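Two months with the Fabbri folding kit, and would I buy it again

Posted Monday, August 31, 2026

So a few of you have been after me for a proper write-up of the Fabbri two-arm kit since I mentioned it back in April, and I kept putting it off, mostly because I kept changing my mind about it. I've landed somewhere now, I think. Get a cuppa, it's a long one.

For anyone new, I run a small uniform hire business out of Vovcombe (aprons, chef's blacks, the odd set of overalls) and I'm forever looking for ways to spend less of my life folding. I looked at the Zerkum first. Lovely machine, but it's a big conveyor thing that wants its own room and a three-phase outlet, and it only really likes towels. The Fabbri is two bench-mounted arms, a controller and a licence for the folding software, and you teach it by moving the arms through the job yourself. That's what sold me.

What you get

The kit came in three boxes. Arms, clamps, cables, a wrist camera for each side, and a printed manual of 101 pages that I'd call thorough if the chapters were in any sensible order. Clamping comes after calibration, and you can't calibrate until it's clamped! I read it back to front in the end and did better.

You supply your own table and your own computer. They recommend a light-coloured top with plenty of even light over it, and I'd take that seriously. My first go was on the old brown cutting bench and it couldn't find the edge of a navy apron to save itself.

Setting up

Allow a weekend. I did mine over two evenings and a very grumpy Sunday, and I had to ring Selina Egger at Brordale (they're the distributor I bought through) twice. She was brilliant both times - picked up the phone, knew the product, didn't make me feel like a dill. First call was about a motor I'd plugged in backwards. Second call was me not realising the arms are named from the robot's point of view, so the right arm is on your left when you're standing in front. Put a bit of coloured tape on them and save yourself the call.

Teaching it a fold

This is the fun bit. You move the arms through the fold, it records the lot, and you do it again. And again. For plain tea towels I recorded 100 goes and it was folding them well enough that I'd put them straight on the shelf. For aprons I needed 205, mostly on account of the ties, which go wherever they please.

Blacks were the hard one. Black trousers especially, and they're the bulk of what I send out, so this mattered to me more than anything else in the review. The cameras struggle to tell one layer from the next when everything is the same dark colour, and I ended up at 457 recordings before I was happy to let it have a go with me on the other side of the room. Selina suggested I slow the arms down and have it take the cloth nearer the corners, and that helped more than the extra recordings did.

The fingers are finer than I expected from the brochure. They'll pick up a single layer of poly-cotton most of the time. Heavy drill they sort of shove at until something gives. Brordale stock a rubber fingertip as an extra and I've got a set on order, so I'll add a note when they've had a fair run.

One arm at each side of the cloth, and the dark fabric up close at the gripper:

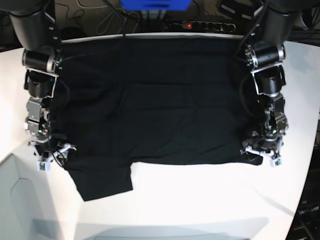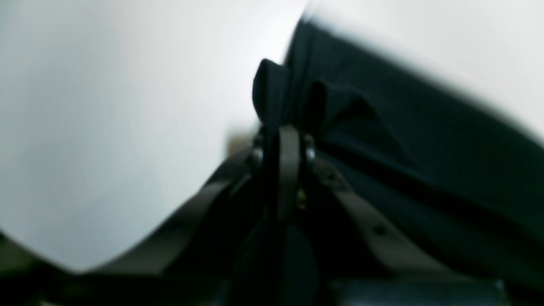
What I don't love

The software licence is yearly, and it's only mentioned on the second page of the quote. Read your quote.

It's slow. I can fold a pair of trousers in the time it takes the arms to make up their mind about the first corner. The point is that I'm off doing the invoices while it happens, but if you've got a mountain to shift before a Friday pickup you'll be elbowing it out of the way and doing it by hand, same as I have.

The cables drive me mad too. They loop down the arms and I'm always tucking them back before a run. A couple of decent clips in the box wouldn't have killed them.

Would I buy it again? Yes, at the price I paid, and with Selina on the end of the phone. If you only do towels, go and look at the Zerkum. If you're doing mixed garments in a small space and you don't mind some fiddling, I reckon the Fabbri is worth a demo. Brordale will run one for you if you bring your own washing, so take the most awkward thing you own.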